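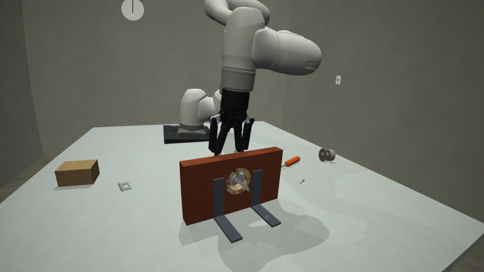

Rapport d'avancement – programme « Lire au village », réseau de bibliothèques du plateau de Kirnow
Destinataire : fondation Vilico, à l'attention de Vega Carretero
Période couverte : de l'été à fin novembre

Bonjour,

Rapport un peu plus court que le précédent, je le boucle entre deux réunions. Les pièces comptables partent dans un envoi séparé. Dites-moi s'il manque quelque chose.

1. Où on en est

Le catalogue commun est en ligne depuis octobre. 3959 notices reprises, dont 559 à corriger à la main (doublons, auteurs inversés, éditions confondues). Les corrections avancent, surtout le matin avant l'ouverture. Reste le fonds local : brochures, bulletins paroissiaux, monographies sans ISBN. Là c'est lent. Il faut ouvrir chaque document, et certains n'ont même pas de page de titre.

Le prêt entre sites fonctionne. Une carte unique pour les six communes, retour possible partout. Les lecteurs ont compris tout de suite, les équipes un peu moins vite – deux sites tamponnaient encore les fiches papier en octobre. C'est réglé.

Navette : une tournée par semaine au lieu des deux prévues. Le véhicule est partagé avec le portage de repas et les repas passent d'abord, normal. On demande à passer à deux tournées dès janvier, voir point 5.

2. Fréquentation

Bonne rentrée. Les inscriptions d'enfants remontent, celles des adultes stagnent. Les ados viennent pour le wifi et les mangas, on prend. Le site du haut reste faible, l'ouverture de 14 h à 16 h ne convient à personne qui travaille. Essai en cours de 17 h à 19 h, bilan au prochain rapport, trop tôt pour dire.

Heure du conte : 33 séances depuis l'été, toutes assurées sauf pendant la semaine de neige (route fermée). Les tout-petits ont maintenant leur propre créneau, plus court, avec les assistantes maternelles. Très demandé. On refuse du monde, ce qui n'était pas prévu dans le projet déposé.

3. Achats et fournisseurs

Rayonnages Kristiansen livrés avec trois semaines de retard, complets, montés. Une échelle manque encore, relance faite. Les bacs à albums sont très bien, à hauteur d'enfant, on en reprendrait volontiers.

Le logiciel Plurnetti donne satisfaction pour le prêt. Beaucoup moins pour les statistiques : l'export mélange renouvellements et nouveaux prêts, je refais donc les tableaux à la main chaque mois. Ticket ouvert, pas de réponse claire. C'est la raison pour laquelle je ne vous joint pas le tableau par tranche d'âge. Il suivra quand les chiffres seront propres.

Livres : budget jeunesse consommé, budget adultes engagé aux deux tiers. Gros caractères – gros succès, on a sous-estimé. Livres audio idem, mais les boîtiers cassent. On passe aux pochettes souples.

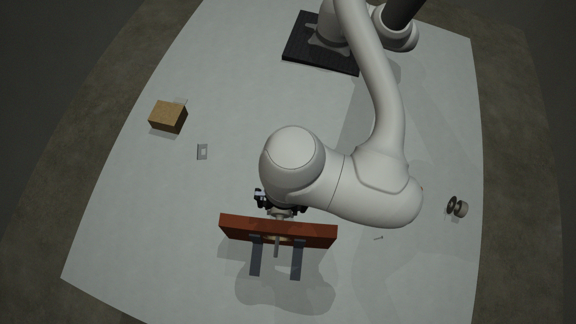
Reste à acheter avant la clôture : lampes de lecture pour la salle du bas, film de couverture, étiquettes de cote. Rien de lourd. Les devis sont signés sauf celui des lampes, j'en attends un second.

4. Difficultés

Humidité dans la réserve du site de la mairie. Deux cartons de périodiques perdus, le reste déplacé à l'étage. La commune a promis une intervention avant l'hiver, pas de date. En attendant, un déshumidificateur prêté par l'école, vidé chaque soir.

Personnel : le poste à mi-temps est resté vacant tout l'été. Pourvu depuis septembre, très bonne recrue, formée au catalogage en interne. Le retard pris sur le fonds local vient en grande partie de là.

Communication : le dépliant est parti à l'impression avec un ancien horaire. Erreur de ma part. 1000 exemplaires, on a collé des pastilles dessus à la main. Pas très élégant mais distribué à temps pour la rentrée scolaire. La version corrigée est prête pour un prochain tirage.

5. Demandes à la fondation

– Accord pour transférer le reliquat « animations » vers la ligne « navette » (deuxième tournée, janvier à juin).
– Accord pour reporter la formation « accueil des publics empêchés » au printemps, l'intervenante n'étant pas disponible avant.
– Un avis sur le fonds local : faut-il numériser les bulletins les plus fragiles, ou les confier aux archives départementales ? Les deux se défendent. L'équipe penche pour les archives, les élus pour garder sur place. Votre expérience sur d'autres réseaux nous aiderait.

6. Suite du calendrier

Décembre : fin des corrections du catalogue, inventaire du site du haut, sélection de Noël.
Janvier : seconde tournée si accord, reprise des accueils de classes. Deux écoles de plus se sont inscrites, il faudra revoir le planing.
Février : rencontre avec l'illustratrice invitée, lieu à confirmer – la salle des fêtes est prise par le loto, on cherche autre chose.

Le budget détaillé est dans l'autre envoi, onglet 2. L'onglet 1 est l'ancienne version, ne pas en tenir compte.

Je reste joignable le matin, l'après-midi je suis en salle. Merci de me confirmer la réception, surtout pour le transfert de ligne, la mairie attend la réponse pour bloquer le véhicule.

La coordination du réseau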